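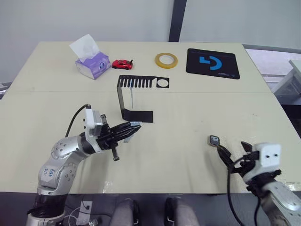
Gwenllian Trevor
Workshop support, Dresier

Ticket: Comb bracket rocks on its foot and won't stay square
Opened by: Idris James
Item: black sheet metal bracket, Clodar
Status: Closed

Hi all, I'm keeping this one as a running log so Sunil can pick it up if I get pulled away again (likely, given how May is going).

What Idris wrote when he opened it:

"The black bracket with the slots along the top leans. If I bump the table it rocks, and then the slots don't line up with anything. I tried pushing it down and it popped back up. Can I just tape it?"

First of all, please don't just tape it! Well, not yet. I know the yellow tape is sitting right there at the back of the table and it's very tempting, but tape over a foot that isn't flat gives you a bracket that rocks a bit later in the day and leaves you a sticky patch to clean up.

9:15 am
Went to have a look. For anyone who doesn't know the thing, it's one bent strip: slotted part across the top, one upright, and a flat foot on the table. The upright comes down from one end only, so the whole slotted section sticks out sideways on its own. Any little error at the bottom gets a lot bigger by the time you reach the round hole at the far end. That's just the shape of it, and I wouldn't call it a fault.

Asked Idris if it had been dropped. He said no. Asked Fouzia the same thing and she said "define dropped." Noted.

9:40 am
Checked the table before blaming the bracket. There's a seam where the two boards meet, and my first thought was that the foot had been parked across it. Ran a fingernail along the seam and there's a tiny step, small enough that you'd never see it, but you can feel it. Moved the bracket well clear of the seam and pressed on each corner of the foot in turn. It still rocked, corner to corner. Okay, so it's the foot (or mostly the foot).

Side note for Idris, who asked about the thin, clear-looking rod next to the upright: I lifted it out while I was working and stood it back afterward.

10:05 am
Put the foot down on the flat plate in the back room, which I trust more than any tabletop in this building. One corner sat high. I could slide a piece of paper under it, then 2 pieces, and on the third it started to grab. So, a slightly twisted foot. Thin sheet does this if somebody leans on the top while the bottom is held still, and I'm not asking any more questions about that.

10:30 am
Attempt 1: bent it back by hand with the foot pressed against the plate. Went too far and the opposite corner came up. Classic me.

Attempt 2: clamped the foot between two scraps of wood and nudged the upright a little at a time, checking after every nudge. Much better, and I only had to go back once. If you ever try this, hold the upright down low near the bend. Do NOT pull on the slotted part, you'll close up the slots or put a wave in it, and that's a new bracket.

11:10 am
There was a burr on the underside of the foot along one edge. Took it down with a file and then finished with some 2,000 grit paper, which was overkill, but it was the sheet already on the bench. Wiped it clean. All 4 corners down on the plate now and no rocking.

11:25 am
Back on the table, away from the seam. Idris bumped the table (with enthusiasm) and the bracket stayed put. Amna came by and bumped it too, so I'm calling that independent testing.

Things I moved and put back: the tissues, the little red sports car and the roll of tape. They're in a line along the far side again. Whoever owns the car, it rolls really nicely, and I'd park it somewhere it can't get knocked off. Same goes for the tissues, not for rolling reasons, but because the loose end was catching on my sleeve every time I reached over.

2:20 pm, comment from Sunil Gunawardena
Could we put a strip of thin rubber under the foot? Would save us having this conversation again.

2:35 pm, my reply
We could, yes! It would help with sliding but it'd also raise the whole thing a hair, so whoever set the height should say if that matters. I've got an offcut in the drawer if it's wanted.

3:50 pm, comment from Idris James
Height matters, please no rubber. It's standing fine. Can I tape it now?

4:05 pm, my reply
One small piece, on the back edge of the foot only, and fold the end over so it peels off again. Closing this. Reopen it if the corner lifts, and check it against the plate before you bend anything.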